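Sudura Hand-Held Gripper Kit
Planning and buying guide

Home / Equipment / Data collection / Hand-held grippers

The Sudura kit is the one we point people to when they want to start collecting manipulation data and don't want to buy a full robot cell first. You hold it, you do the task, and the recording goes off to whoever trains your policy. We love how quickly people get going with it!

What to budget for

Start with the number of hands. Plenty of everyday jobs (moving bowls, folding cloth, opening jars) need two, so price the kit as a pair from day one. Adding the second unit later means pairing and calibrating all over again, and that eats most of an afternoon.

Next come the pads. They wear, and glossy tableware shows it early. Put four spare sets on the first order. Then storage: a busy station fills drives faster than you'd think, so talk to whoever runs your servers before the kit ships.

Planning your hours

Yến Mai, who set up the tabletop station at Võ, planned on 300 recordings for her first task and gave it 18 working days. She had 71 she was happy with by the end of the first week, and the pace picked up nicely once people stopped gripping the handle so hard. Her advice is to book operators in short shifts and leave time for resetting the table, which takes longer than the task itself on some days.

Setting up a station
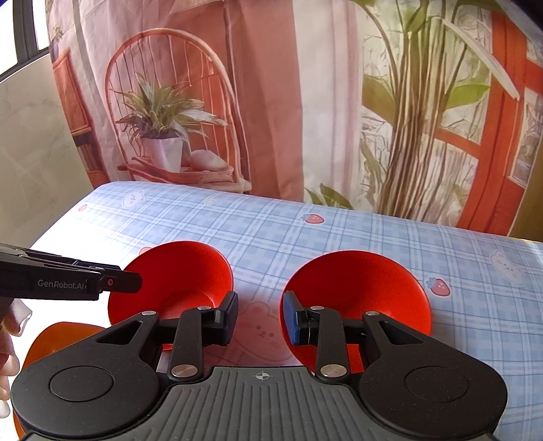

A normal table is plenty. Patterned cloths and printed backdrops are cheap, easy to swap between sessions, and give your training set some variety for very little money. Keep a small line in the budget for bowls and cups in different sizes and colors too.

In the box
One gripper, charger, carry case, one set of pads
Calibration card

Sold separately
Spare pads (per set)
Kerkel drive dock
Welska wrist strap, left or right

Lead times change with the season, and April is usually our busiest month. Ask for a written quote if your budget closes before then.

Page updated 9/13/24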